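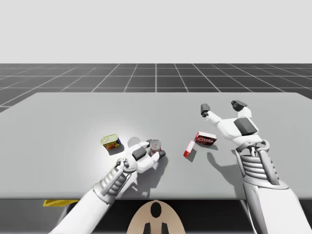 Tematance Household Tasks Project
Progress report to the Hrynyshyn Fund, second reporting period
2024-12-04

Your program officer asked in April for fewer adjectives and more results. We have tried to comply on both counts and have done better on the first.

The question you are paying us to answer is whether a two-armed machine can put away the groceries. Our answer for this period is that it can put away some of the groceries, in simulation, if the groceries have been polite enough to stand up straight. On a real counter in a real kitchen it is still quicker to do it yourself, and quicker again to leave the bags where they are until somebody else gets annoyed.

What we did

We finished moving the pantry task into the Ristska simulator. The robot works at a plain table with cans, cartons and tins, and has to pick up whatever it is told to pick up and set it down where it is told to set it down. There are no shelves yet. Shelves were in the plan for this period and have been moved to the next one, where they will join the drawer.

The final evaluation for the period was 438 simulated trials with a fixed set of objects and shuffled starting positions. We counted a trial as a success only if the item ended up upright, in the right spot, and let go of. The last condition was added in the summer, after we noticed that an earlier version of the software was scoring well by never releasing anything.

Results

Upright cans are the good news. The hand closes over the top, the fingers come down the sides, and the can goes where it should in 80 percent of attempts. We were pleased with that figure until one of our own staff asked what we would do with a dishwasher that broke every fifth plate.

Boxes are worse. A box standing on end is manageable. A box lying flat is wider than the hand would like, and the fingers tend to push it along the table with great patience. When two boxes are close together the robot often treats them as one box, and then seems put out when half of it stays behind. Success on flat boxes was 16 percent, and we would not read much into the difference between that and luck.

Canned meat in the rounded rectangular tin remains our least favorite product. When it sits square the grasp is fine. When it is tilted, the planner goes for a corner and the tin slides away. Clear objects are also a problem, as they are for most vision systems and for anybody who has walked into a patio door. We have logged them separately and left them out of the percentages above.

Using both hands together is still mostly a promise. In most trials one arm works and the other hovers with its fingers spread, like a relative who has offered to help with the cooking. We now have a simple rule that lets the free hand steady a box while the first one picks it up. It helps when it fires. It does not fire often.

On hardware

We ran a small test on the physical arms at the Neveck lab, using cans only. Of 13 attempts, five ended with the can in the right place. The simulated table does not wobble and the real one does, and the simulated can has never had a dent in it. We have asked Neveck about a heavier table. They have asked us about the dents.

Where the money went

Spending is slightly under plan. Computing cost more than expected, and travel cost less after the second site visit was done by video. The replacement fingertips were bought out of the supplies line, and we would like your approval to do that again, as we are fairly sure we will need to. The full statement is attached separately.

Next period

We will work on flat boxes first. A shopper tips a box up against something before grabbing it, and we want the free hand to be the something. After that come tilted tins, then shelves. Clear objects stay on the list but we are making no claims about them.

We are also dropping the target of a full bag of groceries unpacked without help by the end of the grant. We propose four items, mixed, from a table to a single shelf, with no one touching the emergency stop. It is a smaller claim, and we think we can meet it - on cans, we would even bet a modest sum.

Please send questions on the revised target before the next budget call, so we can bring the trial logs with us.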